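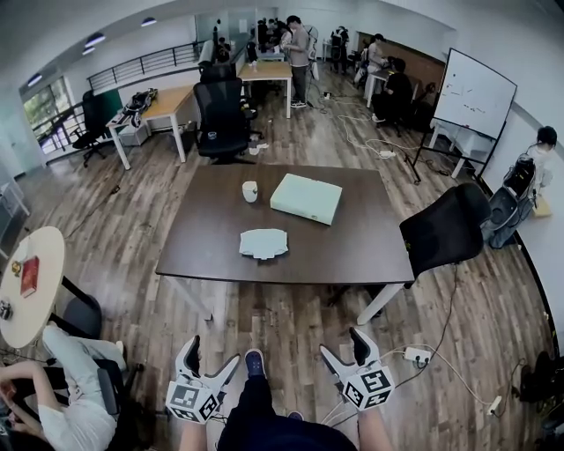

Table with mug, box and white cloth or paper

Search this site Go

Turnton Salon – colour room check, February 2021

Patch test on file for every tint client – yes, one card unsigned.
Peroxide caps tight – yes.
Gloves in all sizes – no small left.
Basin hose, chair 5 – drips at the joint, washer ordered.
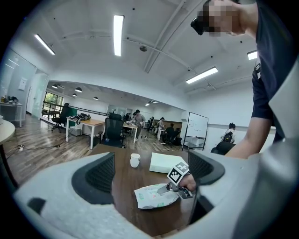

Dryer leads – two frayed, taken out of use. Bleach powder lids – fine.
Checked by Mehwish Mirani

Comments

Themis: Washer fitted, no drip now.
Eirini K: Do we retest clients last seen in December?
Mehwish: Yes – all of them.

© Turnton Salon | Contact | Back to top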